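Takeout, Packed and Otherwise

The counter at Menel does most of its business before 3 in the afternoon, and nearly all of that leaves in paper. I spent part of February looking at the paper. The coffee is good too, but it has plenty of admirers already.

Tímea Balogh, who orders the supplies, has views on every piece of it. I have tried to keep mine short.

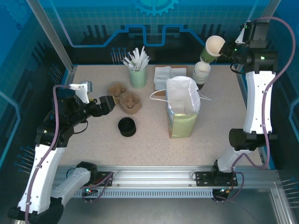 Bag open, handles out, carriers waiting. The green cup is having a lie-down in midair.

The straws get a cup of their own, which seems generous for something most customers wave away. The napkins have a little wooden tray. I have stayed in hotels with less thought put into them. 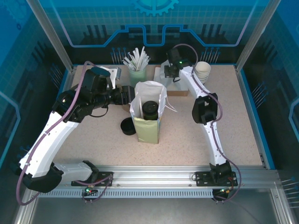
Packing order is a serious matter at Menel. Heavy things go in first, light things later, and napkins at the very end, where they will be crushed by the customer's phone. The dark green jar has the bag all to itself so far, standing in the middle with its black top on. Tímea once sent out 30 orders in a morning and still remembers the one that tipped.

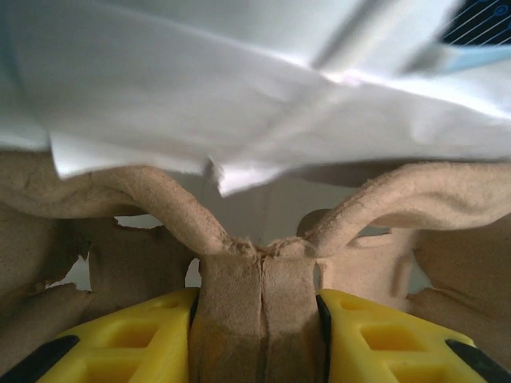
The Carrier Question

Molded pulp divides people. It grips a cup beautifully and then sheds fuzz on your coat. Tear one and the edge goes ragged, like a bad haircut. Tímea tried a stiffer kind from Jorton for 7 weeks and went back to the soft ones.

More from the supply shelf in the next gallery, including lids. Prints are available at the counter, unframed, in a paper bag.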